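Flestulex: Chicory, Barley and Acorn Drinks of the Coast
Progress report to the Darcombe Fund, April 2026

Dear members of the board,

With this report we want to tell you how the work has gone since our last letter in February, and what we still have in front of us. As you asked, we write first about the recipes, then about the roasting, then about the money.

1. Collecting the recipes

The aim of Flestulex is to write down how people in Fevik and Brekke made hot drinks in the years when real coffee was too expensive or could not be bought. We now have more than 600 handwritten pages scanned. Most of them are household books, and in many of these the drink takes only two or three lines between a bread and a soap. The oldest one that we can date safely gives barley, dried carrot and a little rye, roasted together in one pan. We doubt that this works well, because carrot burns much sooner than barley, and our own attempt was bitter. It is possible that the writer left out a step which everybody at that time knew.

The reading goes slower than we planned. Two of the books from Brekke use short forms for weights that we did not meet before, and the same sign seems to mean a spoon in one book and a handful in the other. Until this is solved we mark these recipes as "amount uncertain" in the catalog and do not convert them to grams.
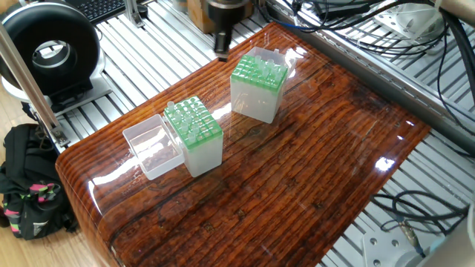

We have also changed how we sort the recipes. In the application we wrote that we would sort by village. It became clear that families moved often along the coast and took their books with them, so the village on the cover says little. Now we sort by main ingredient (barley, rye, chicory root, acorn, dandelion root, mixed) and keep the village as a second field. The old lists are saved, if you wish to compare.

2. Roasting and tasting

We have roasted 14 of the planned 24 recipes. All the barley and rye ones are finished. Chicory is half done. For the acorns we have to wait until autumn, as the acorns we bought last year had gone moldy in the sacks and we threw them away.

What we have learned until now about roasting:

Barley gives the best cup when it is roasted slowly and ground the next day. Ground on the same day, it leaves more mud in the cup, and we do not yet understand why.

Rye is sweeter than we expected. Several of the books tell you to add sugar to barley and none to rye, and after tasting both we agree with them.

Chicory root must be cut in even pieces before drying. One book says "as a fingernail," and we followed this with good result.

Salt is named in five recipes, always a pinch in the water and never in the roast. In the cup it was hardly noticed, only the bitterness became softer. 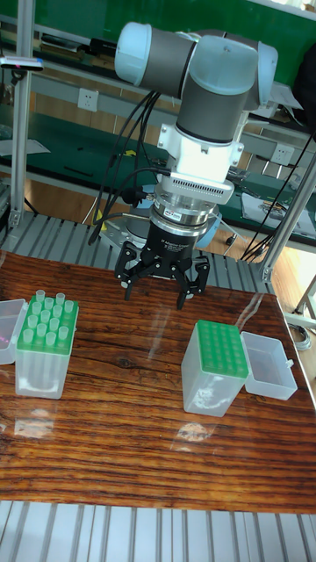
Gripper above the table, between the two plastic boxes.

The tasting evening in Fevik was well visited — all 50 seats were taken, and we had to borrow cups from the school. We served four drinks without telling the names. The mixed barley and chicory drink was liked best, the pure dandelion least. Many older guests said that the taste was weaker than the one they remember. We think it can be the milk. In their childhood the drink was often boiled together with the milk, and we served it beside. At the evening in Brekke we will do it in the old way and ask the same questions again, so that the answers can be compared.
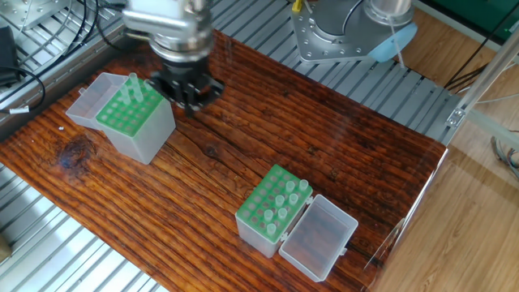
Wenche Hellström wrote to us after the evening that we should not trust the printed leaflets from the coffee sellers too much, as her grandmother never followed them and always put in a piece of dried apple peel for the color. She added that the pan was kept for this use only and was never washed with soap. We have put both remarks in the notes for the barley recipes. Apple peel is found in three of the books too, but without an explanation, so her letter was a real help to us.

3. Costs and the time plan

The costs for scanning are finished and stayed under the budget. The costs for raw materials are higher, mainly for organic chicory root, which we had to order twice. We ask for your permission to move what is left from scanning to raw materials. The total amount stays the same. The receipts are sent in a separate letter.

The printed booklet is delayed. We do not want to print it before the acorn recipes are tried, so it will come after the autumn and not in the summer as promised. The web catalog is not touched by this delay, and the barley and rye parts can be opened to readers as soon as the weights are checked one more time.

4. Next steps

Finish the chicory recipes and begin with dandelion.
Hold the tasting evening in Brekke, with the drinks boiled in milk.
Find one more reader for the short forms in the two difficult books.
Agree with a farmer about fresh acorns, and dry them at once after picking.

If the board has wishes about the order of the chapters in the booklet, we would be glad to receive them before we start with the layout.

With kind regards,
The Flestulex working group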